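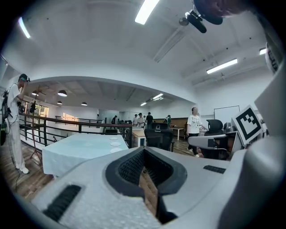 Lay the cloth first and look at the lamps second, Jacqueline Besnard told a Taltine reader who asked why a plain table looked flat in the evening. A pale cloth takes its color from whatever hangs over it, and she would sooner swap a bulb than buy another cloth.

Home Browse Tables Linens Index

Plain setting (table)
Besnard Household Pages — January 31, 2025
2 comments

A plain setting, also bare setting or cloth-and-plate setting, is a way of laying a table with a cloth and plates only. No runner, no centerpiece, no glasses until people sit down. Used for small meals, for rooms that do more than one job, and as the first stage of a fuller setting.

Name
"Plain setting" is the common form. "Bare setting" causes mix-ups, as some writers use it for a table with no cloth at all. The Zondon household guide has both and uses them the wrong way round in one chapter. Older entry under "half-laid table" now merged here.

Cloth
Usually one color, light. White, cream, pale blue, soft gray. Pattern is allowed if faint — white flowers on a pale ground are typical, printed or stitched. Heavy borders are not, they fight with the plates.

The drop is the part that hangs past the edge. Everyday cloths are shorter, dressier ones fall nearer the lap. A drop of 18 inches is on the long side for a plain setting and gets caught under knees. Cotton and cotton blends hang in soft folds. Stiff coated cloth doesn't, and sticks out at the corners.

Ironing: optional. Fold lines down the middle are accepted in most homes. Creases running every which way less so.

Plates
Round, flat, one color. The usual dinner plate is 26 cm across. Off-white is prefered over bright white on a blue cloth, as bright white can look cold. Matte plates show knife marks sooner than glossy ones but don't throw back glare from ceiling lights. A lightly textured rim is enough decoration.

Placing varies. Across from each other for talking, side by side on a narrow table, or staggered, one further up than the other, when the table has to leave room for serving dishes. Rim a thumb's width in from the edge is the old rule. Widely ignored.
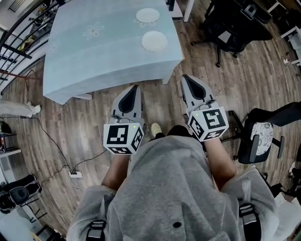
Lighting
Most plain settings are seen under two kinds of light at once. Tube lights on the ceiling give even, cool light and flatten the folds of a cloth. Dome-shaped pendants send light down in a pool and bring them back. In open rooms with white walls the cool light generally wins unless the pendants hang low over the table. Black shades are common — they hide the bulb and look tidy against a pale ceiling.

Adding to the setting
Napkins come next if used. A 46 cm square folds down small enough to sit beside the plate. Then flatware, then glasses. Once there is a vase it's no longer a plain setting, though the Jasum guide allows one low bowl.

Clearing
Plates off first, stacked by size. Cloth folded in toward the middle so the crumbs stay inside, then shaken outdoors. Stains treated the same day, cold water before anything else.

See also: Place mat. Table runner. Table drop (mesurement). Pendant lamp.

Comments (2) Share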